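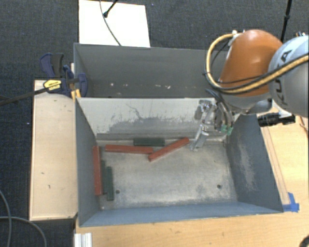 Cutham Town supporters' list
Re: Ground share and next season's ticket prices

18 August 2018

An earlier message on this list said:

> I see from the local paper that Correia want their name on the
> main stand and that we may be playing at Trirov Park until the
> pitch is relaid. Does anyone know if season tickets will still be
> honoured if we are nine miles down the road? I renewed in April
> on the understanding that I could walk to home games. Also, is it
> true that the gate against Preta was only 2,028? It looked like a
> lot more from where I was standing.

I was at the open meeting and took notes, so I will answer what I can. I have no connection with the club beyond a season ticket and a lot of wet afternoons.

The gate first. 2,028 is the figure the club gave out and I have no reason to doubt it. The away end was full because they only opened half of it, and the home end always looks busy when everyone stands under the roof to keep out of the rain. It was still the best league crowd since the promotion season, and the bar ran out of bitter before half time.

On the ground share, nothing has been signed. What the club said is that the drainage at our end of the pitch has failed and cannot be patched again. The work will take about 6 weeks if the weather is kind. They want to start as soon as the contractor is free, and the league has told them that home games can be moved but not put back. Trirov Park was the only ground close enough that met the grading rules and had free dates. The number of home league games affected is five. Cup ties would be extra, if we get any.

Season tickets will be valid at Trirov Park for all of those games. You will not get your usual seat, as the stand there is smaller and will be unreserved. If you do not want to travel, you can ask for a part refund, worked out per game, but you have to ask before the first moved fixture. After that they will treat you as having accepted. I did say I thought the cut-off was harsh on people who might manage one game and not the rest, and was told it would be looked at. I would not count on it changing.

There will be a coach from the car park behind the main stand. The club is paying half and the fare is not fixed yet. Somebody asked whether the coach would wait if a cup tie went to extra time and the answer was yes. The 69 bus also goes past the end of the road, but the last one back leaves before the final whistle of an evening game, so it is only any use on an afternoon.

As for Correia, the deal is for the stand only, and it runs for three seasons. The name of the ground is not changing. The club would not say how much it is worth. They did say the money goes towards the pitch and not the playing budget, which got a groan from the back of the room, though I think it is the right way round. We lost points last winter from games being called off and then crammed in at the end, when we had nobody left fit to play them. I would sooner have a pitch we can use in January than another loan striker.

Prices. The walk-up price stays as it was for adults. Concessions go up by a pound. Under-12s remain free with a paying adult, and this applies at Trirov Park as well, which I checked because the home club there charges for them. Programmes will still be sold but there will be a single issue covering the first two moved games.

One thing I did not get an answer to was the supporters' bar. It is not clear whether we can run anything at Trirov Park or whether their own clubhouse takes all the money on the day. That matters, as the bar pays for the youth team's kit and travel. If anyone on the list has a contact there it would be worth asking directly.

Lastly, someone wrote here a few weeks ago that the move would be permanent and the ground was going to be sold for housing. I asked this outright. The answer was that the lease has years to run and the landlord has not approached the club about ending it. You can make of that what you like, but a club does not usually pay for new drains under a pitch it means to leave.

The minutes should go up on the noticeboard by the turnstiles before the next home game. If they differ from what I have put here, go by the minutes. I was sitting near the tea urn and missed the odd word.

See some of you at the Preta return fixture. I have two spare places in the car if anyone needs a lift, leaving from the station side at noon.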